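Zwischenbericht Beschaffung Greifarm, Projekt Painemal
Stand: Oktober
Bericht: Nithin Joseph

Die Planung für den Küchenarbeitsplatz liegt im Zeitrahmen. Wir haben die Simulation vorgezogen, um vor der Bestellung zu wissen, welche Reichweite und welchen Greifer wir brauchen. Von den geplanten 200 Simulationsläufen sind 100 abgeschlossen, der Rest folgt bis zum nächsten Bericht. Die Auswertung macht Keerthana Thampi.

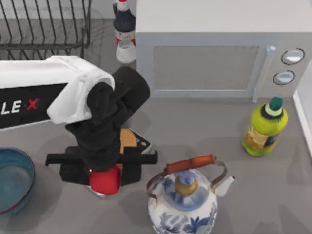 Zur Beschaffung liegen zwei Angebote vor, von Grangate und von Tralex. Beide enthalten Arm, Steuerung und Einweisung, bei Tralex kommt die Wartung extra dazu. Offen ist vor allem der Greifer. Die breite Bauform mit Querträger, mit der in der Simulation das rote Objekt gefasst wird, nimmt zwischen Teekanne, grüner Flasche und Mikrowelle einiges an Platz ein. Wir haben deshalb bei beiden Anbietern eine schmalere Variante angefragt - Grangate hat geantwortet, Tralex noch nicht. Ein zusätzlicher Satz Greiferfinger kostet bei Grangate 497 Euro und ist im bisherigen Budget nicht enthalten. Wir möchten ihn aus der Position Kleinmaterial bezahlen und bitten dafür um Freigabe.

Die Softwarelizenzen von Zatier sind bestellt, 5 Arbeitsplätze wie bewilligt. Die Arbeitsplatte für den realen Aufbau wird erst gekauft, wenn die Sockelmaße des Arms feststehen.

Nächste Schritte: restliche Läufe, Angebotsvergleich mit beiden Greifervarianten, danach Bestellvorlage an die Verwaltung. Rückfragen zum Budget bitte an Nithin Joseph, montags bin ich nur per E-Mail erreichbar.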